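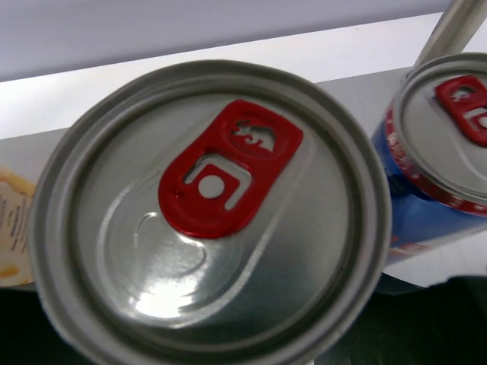

What does a small office use in electricity when it is closed? More than most people guess, and nearly all of it goes to a few things that are never switched off.

January 6, 2019. Posting the results from the Flakcombe office now that the October readings have been checked against the bill. Long thread, mostly numbers.

The figure of interest is the base load: the lowest steady draw, with the lights off and the desks empty. I took it from the half-hourly data, using the small hours only. Scaled to a full year it comes to 1240 kWh.

Scaling assumes the base is flat across the seasons. It isn't quite. The fridge works harder in summer and the frost heater in the back lobby only runs in winter. I have left the frost heater out and will treat it separately.

Method: one Plidum plug-in meter per socket, left in place for a full week, then moved on. Readings typed into Prekix by hand at the end of each week. The export function on the Plidum rounds to whole units, too coarse for small loads, so I read the display.

First item, the fridge. It is an old Saavedra upright, bought second-hand, with a door seal that no longer grips at the bottom corner. Annualised: 360 kWh.

A compressor cycles, so a spot reading tells you very little. You catch it on or you catch it off. If you only have an hour, don't bother with the fridge.

Second item, the water heater under the sink. It keeps a small tank hot all night for nobody's benefit. Standing loss averages 35 W. That is heat going through the tank wall, and it carries on whether or not a tap is opened.
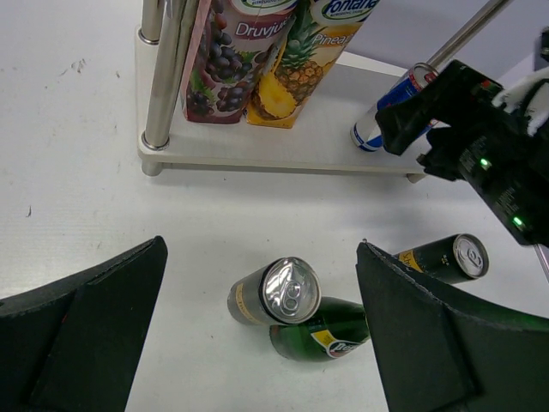 A timer deals with most of that. The tank reheats from cold well inside the time it takes to open up in the morning. One caution – set the timer so that the tank still reaches full temperature every day, for the usual hygiene reasons, and check the maker's instructions first.

Third item, the router and network switch. 19 W together, flat as a ruler. I am leaving these alone. The door entry system and the alarm both depend on them, and the saving would not cover one call-out.

Those three account for two thirds of the base load. The rest is spread over monitors, a printer that wakes itself to clean its heads, phone chargers, the alarm panel and the emergency lighting.

On chargers: with nothing plugged in, they were at or below what the meter can resolve. You may unplug them if you like. It will not show up in the bill.

The printer is the odd one. Asleep it draws next to nothing, but it woke several times a night during its week on the meter. Firmware setting, three menus down. I have turned off the overnight cleaning and will see whether the print quality suffers.

Error budget, for those who asked last time. The cheap meters are poor below a few watts and poor again on loads with a bad power factor. I compared two Plidum units on the same kettle and they agreed closely, but a kettle is the easiest load there is.

Next: new door seal on the fridge, then the same week of readings again. Same contents as far as possible, same thermostat position. If the seal makes no difference I will look at the thermostat itself.

Prekix sheet is tidy enough to share apart from the column headings. Will post it once I have renamed those.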